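Flerkel Robotics Club, project thread. We meet in the evenings at college and this term we're teaching an arm to pack shopping. Posting as we go so next year's group has something to read.

1/ The task we picked is grocery packing. One arm, one basket, one item at a time. It sounds small. We spent most of September getting the software to talk to the motors, so small is fine.

2/ We're calling the project Nirkine. It was the only name on the whiteboard that didn't get crossed out.

3/ We're training it from demonstrations. One of us drives the arm by hand, the software records it, and the model learns from the recordings. The target is 200 good runs per item before we train anything on it. Bad runs get binned the same evening, otherwise they creep back in.

4/ Clear plastic food containers are the current item. They are much harder than boxes. The vision side has trouble finding an edge when it can see the basket through the walls. 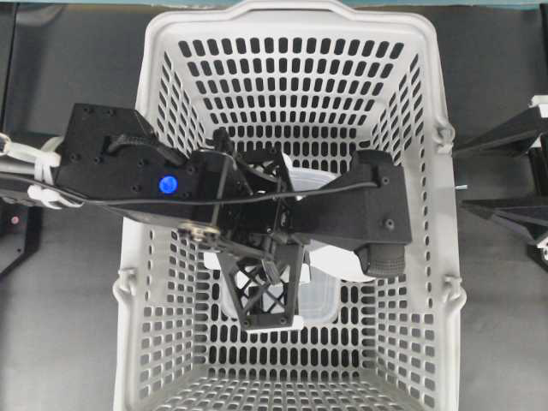 Gripper and clear container, over the basket.

5/ The other difficulty is the basket. All those slots make a very busy background, and our first detector kept picking slots as objects. We retrained it on 800 labelled pictures and it's now usable. Not good yet, but usable.

6/ Fingers: ours are the open lattice sort. Printed solid ones worked too but took far longer to make, and we break a lot of fingers. We're on version 4 of the design.

7/ If you're doing something similar, sort your cables early. We lost two whole sessions to a connector that worked loose whenever the wrist turned. Leave enough slack for the full turn, then tie it down.

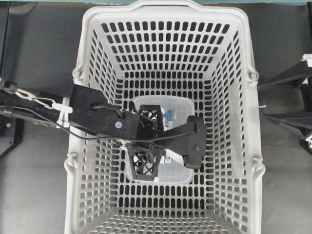 8/ Grip force is the next job. Too little and the container slips, too much and the lid pops off. At the moment we set it by hand for each item. The plan is to read motor current and stop closing when it rises — first tests are on the bench this month.

9/ The Petier students' challenge is in the spring. Entries are scored on items packed without damage, with a time limit. Sisay are lending us a second basket so two people can practise at once.

10/ By then we want 3000 runs across all items. We're well short, so if you're at the college and can spare an hour, come and drive the arm. No experience needed, it takes ten minutes to learn.

11/ Code and finger files go up once the grip force part is working. Will add the link to this thread.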